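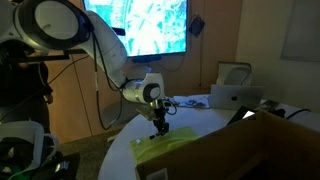 Departamento de Traducción Técnica - Bollisano

Somos una pequeña oficina de traducción y corrección de textos, fundada por Stavros Manolakis y Sixten Rønning. Los dos hemos llegado al español de adultos, y por eso tenemos mucho respeto a la gramática y a los diccionarios.

En nuestro departamento traducimos manuales, catálogos y contratos, del griego, del noruego y del inglés. El primer cliente fue la casa Plondard, que nos encargó un manual de 300 páginas sobre bombas de agua. Hemos aprendido con este trabajo muchas palabras que antes no conocíamos, y todavía guardamos aquel glosario, que hoy tiene 747 entradas.

Cada texto lo lee una segunda persona antes de la entrega. Si hay una duda de terminología, preguntamos al cliente - preferimos molestar con un correo que inventar una palabra. Los textos de hasta 20 páginas se entregan normalmente en cuatro días laborables.

Desde septiembre ofrecemos también la corrección de tesis y de artículos para estudiantes extranjeros. Para ellos existe una tarifa reducida, que se puede pedir en la oficina o por teléfono.

Nuestro glosario de construcción, hecho junto con Nurkitz, se puede consultar en la oficina con cita previa.

Página revisada el 17/5/19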